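Fine-motor peg board: fixed order of placement, and where to rest the long block?
Dinard Community Help > Activity Boards and Puzzles
Posted February 22, 2021

Eulalia Ojeda
I am responsible for the activity boards at the Plundon day centre and am preparing written guidance for our staff. The board is white and divided into panels, with blue pegs, knobs and a rectangular block. We set it lengthwise on a dark grey table with a black curtain behind.
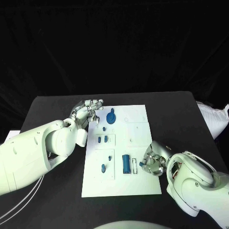
Our previous guidance, written in October, required the parts to be placed from the far end toward the near end. Several participants find this tiring, as the smaller pegs come early. I would be grateful for advice on whether a fixed order serves any purpose, and on whether the block should rest beside its slot or off the board altogether. The colour of the lighting in our room can also be changed, and I should like to know whether that is advisable.

Sandoval Programs
A fixed order is useful only where results are to be compared between sessions. For general use, we recommend that participants begin with the largest part and leave the slim pegs until last. Please allow four minutes of practice before any timing begins. The block may stay beside its slot, provided it is placed there every time.

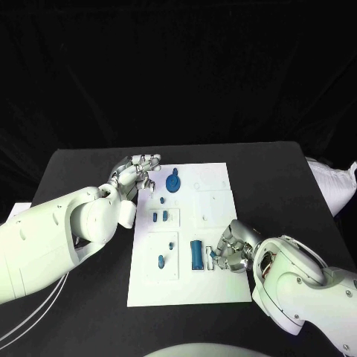
tirano_22
Disagree on the block. We keep ours in a tray. If it is sitting next to the slot people just push it over and you learn nothing about their grip.

Sandoval Programs
The point is a fair one where grip is being assessed. In that case a tray on the participant's stronger side would be suitable. With regard to lighting, strong violet light gives white panels a lavender or pink tint, and their faint grey outlines may become harder to follow. Plain white light is preferable for first attempts.

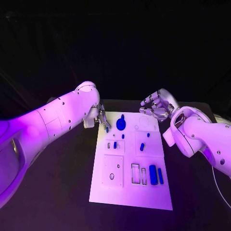

Coloured light may be introduced later as a separate exercise, and results obtained under it should be recorded on their own sheet. A small peg is best held by the fingertips and lowered from directly above. Staff should refrain from steadying the board unless the participant asks.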